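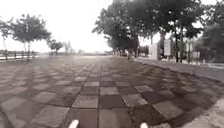 Outdoor and Grounds > Robots and Automation > Buying and Budgeting

Budgeting for a ground robot on a tiled plaza path

Posted 27 Mar 2024 by gravelpit

I look after the grounds budget for a mid-sized campus and we are pricing a small ground robot to do inspection runs along our main plaza. It would check lighting, paving and the fence line, and carry the odd parcel between buildings. The paving is large square tiles in two colours with grout lines between them. One side is open and very bright, the other is under big trees with a raised curb and pale, sandy-looking ground past it.

I have two quotes. Skevomell will sell us the unit outright with one battery and a charger. Hurier wants a lease over 4 years with servicing included, and the monthly figure works out dearer by the end. Neither quote mentions site mapping, spare parts or training. The route is flat from end to end.

What should I be setting aside on top of the purchase price, and does the surface change which model I should look at? I have to put a number in by the end of the month and would prefer not to go back and ask for more.

tilt_and_level

We bought outright three years ago, different supplier, similar paving. We put 21 per cent of the purchase price aside for the first year and spent nearly all of it. Most went on a second battery, a set of wheels and a weatherproof cover for the dock. Electrical work for the dock was a separate job and came out of the building budget, so find out now who pays for that at your place.

The tiles themselves are fine. Any decent wheeled unit will roll over grout lines. What you want to know is how it handles one that has lifted, because tree roots will lift them sooner or later. Ask each supplier for the maximum step height in writing and then go out with a ruler and measure your worst joint. Ours was 5 mm over spec at one spot and it cost us a paving contractor.

Ask about glare too. Light pavers under a white sky, then straight into tree shade, is hard on cameras. Our unit slowed right down at the change every afternoon until the supplier adjusted the exposure settings, and they billed us for the visit. If you can get a trial, have it done on your own path in the middle of the day. A demo in their car park won't tell you much.

On the curb, get the keep-out zone drawn into the map at commissioning and make sure that is a line in the quote. Changing it afterwards was a paid callout for us. Same goes for anything standing beside the path, such as cabinets and sign panels, if you think they might be moved.

brolga_flat

Just lease it. The tech dates quickly and you don't want to own the thing when the batteries go.

northpath

I'd go with purchase if you have anyone on staff who can do basic maintenance, lease if you don't. Read the Hurier servicing clause carefully either way. The one we were offered covered labour and left out tyres and batteries, which are the bits that wear.

Two other costs to put in. Network coverage first. Our far end dropped out under the trees and we needed an extra access point on a pole. Walk the route with a phone and write down where the signal goes. Then leaf litter. Wet leaves on smooth pavers gave us wheel slip, so we now sweep before the morning run, and those hours have to sit in somebody's budget.

We also looked at Achari, who do a short paid trial and take the fee off the price if you buy. Worth an email. They took up to 75 days to deliver after the order was signed, so allow for that if you need it running by a set date.

gravelpit

Thanks, that helps. I have asked both suppliers for step height and a price for mapping, and I'll measure the joints under the trees this week. The dock power had not crossed my mind at all. I'm putting in for the 21 per cent plus a separate line for the access point.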